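Draris Arthur home helper, anyone paid the deposit yet?

bondton_bill
Posted Friday, 7:40 pm
Has anybody here put money down on the Arthur? Draris want 135 up front and then 60 a month, for a thing on wheels with two arms that does your washing-up by hand. I already own two arms. They are not on wheels, granted.
The brochure says it has learned from 2000 hours of people doing chores at home. Would like to hear from somebody who isn't selling it.

sudsandduds
Had one on the four week trial in April. It's good at plates. It's very good at plates. It looks at a plate the way my dog looks at a sausage. Mugs are fine if the handle faces the right way. Anything with a corner and it goes into what the manual calls "considering", and you can go and have a bath.

kettle_descaler
Replying to sudsandduds
Ours coped with corners after the update. Did you have the soft sponge fitted or the hard one? The hard one skids.

sudsandduds
Soft. I also tried the hard one, shouting, and a different sponge from the pound shop.

mrs_overflow
I think people are being unfair. I have bad wrists and 60 a month is less than I was paying for a cleaner to come in. It does the dishes while I watch telly and it has broken one glass, which was ugly. The Sidora was far worse, that one sprayed the cat.

bondton_bill
Sorry about the cat. Is the Sidora still going? I thought they'd stopped taking orders.

kettle_descaler
Still going, dearer, and you have to buy their washing-up liquid. At least Arthur will use whatever's under the sink.

tapwasher
I do paid chore recording for this sort of thing, on and off, a different outfit from Draris. You wear the camera on your head and get on with your jobs, and they use it to teach the machine where hands go. My last upload was clip 2172 in the batch and it was me washing a plastic tub in the bathroom basin. So when a brochure says "learned from real homes", bear in mind what real homes are like.
Tubs are a decent test, by the way. One hand has to hold the thing still while the other gets the sponge inside, and the soap makes the holding hand useless. If they'll do you a demo, take your own tub and don't let them use theirs.

mrs_overflow
Replying to tapwasher
They did a demo for me and it was all plates, now you mention it. I still say it's worth it.

sudsandduds
Replying to mrs_overflow
For plates, yes. We're agreeing, I think, just crossly.

kettle_descaler
I'm not agreeing. Mine does tubs. Slowly, and it puts them away with suds on, but it does them.

bondton_bill
Suds on is how my son does it and he's free. Well, he isn't. There's a demo day at the Draris place in Bondton so I'll go along with a tub that's had curry in it and report back. tapwasher, how are you holding yours? I want to see if it does it the same way.

tapwasher
Like this. Flat hand on the side, tub tipped over, sponge in the other. Kindly ignore my technique, they've already paid for it. 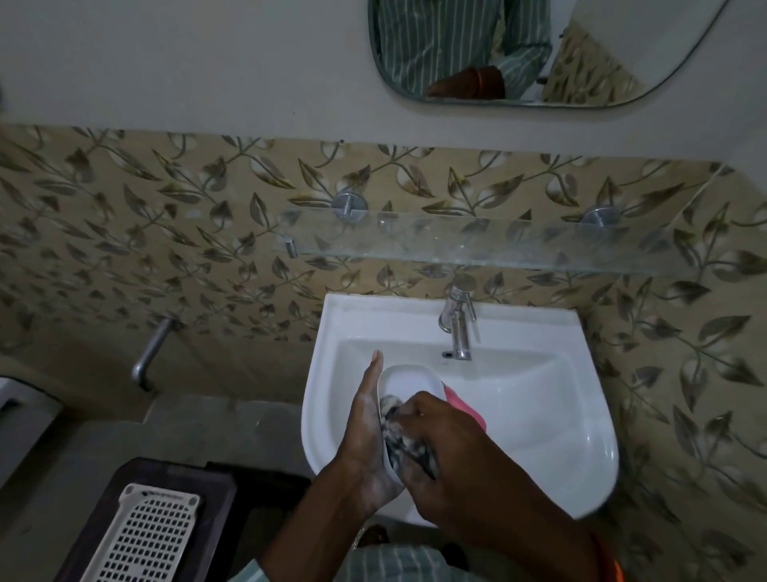

Attached: tub, sponge, bathroom basin (tapwasher)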